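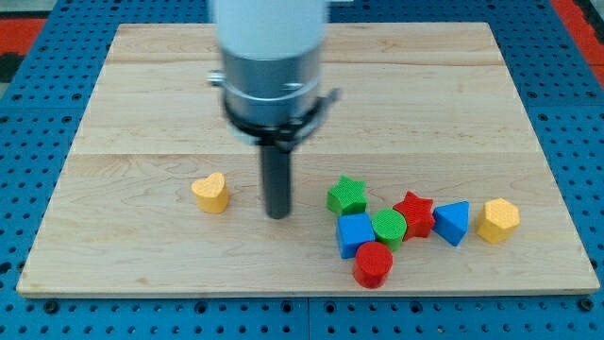 Block board on the blue pegboard table, finger down, yellow heart on its left and the rest of the blocks to the right.

Saturday, 10:40

Task for this week: the arm must push blocks to a place we say in words, using only the single finger. Kamran Farooqui wants this as the first step for the tidying job at Stelwood, where parts stay everywhere on the packing bench at the end of the shift and a person sweeps them together by hand. If we cannot group eight blocks on a board, I don't see how we can talk about a bench.

Instructions tried this morning, in this order:
"push the yellow heart to the other blocks"
"separate the red star from the blue triangle"
"move the yellow hexagon to the front edge"

The heart is the difficult one. When the finger meets it near the point, it turns and slides away to the side, and the policy then goes around it and tries again from almost the same angle. I have watched this for maybe 2 minutes without progress. The cylinders behave better, they are round, so any contact direction is more or less the same. The cube is good if it is pushed on the flat face. With the stars the finger sometimes enters between two points and this is useful, it holds the block like in a hook. I want to write this in the report, but first I must see it more times.

Training data is now 2,780 episodes, all collected on this board. Of them I have marked 300 where the first contact is with the heart. Trefor Owen says this is enough and the problem is in the camera delay. I am not sure. I will retrain with the heart episodes counted double and compare — it costs only one night.

Speed. A person does the full tidy of the board with one hand in a few seconds. Our best full run until now is 24 pushes, and between the pushes there is a pause that I don't like. For the bench at Stelwood the speed is maybe not so important, the shift is finished and nobody waits. For kitchen work, which Hosent asks us about in every call, I think it is too slow, and also a kitchen has cups and soft things, which we did not touch at all.

My opinion for today: pushing to a group, yes, almost ready. Pushing to an exact place, no. Anything near the edge, no, the policy has no idea that a block can fall from the board.

15:15
Kamran asked if the surface can be changed to steel sheet, as on the real bench. Friction will be different, so please not before the Cestar demo in June. After this I agree.

To do:
- new run with heart episodes doubled, name it Usman-b
- measure camera delay together with Trefor
- tighten the clamp on the finger before every session and write it here
- ask Stelwood for the sizes of their smallest parts, second time I ask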